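Subject: Re: [daza-owners] Skorkine swap, worth it?

> Has anyone put the Skorkine hybrid pack in an older Daza? Mine has
> over 100 thousand miles on it and the shop in Oltden wants 600 just
> to look.

600 to look! Try Zimar first, they did mine on a Saturday and I was driving home by 9. I get 25 in town now and the thing still pulls up the hill fine.

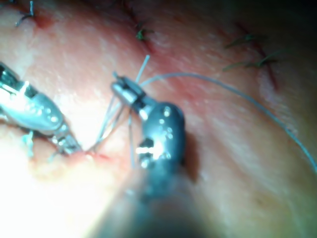 Two instruments closing a small incision

The seats are as hard as ever, mind you — no pack fixes that. Ask them to check the rear mounts while it's up on the lift, mine were shot.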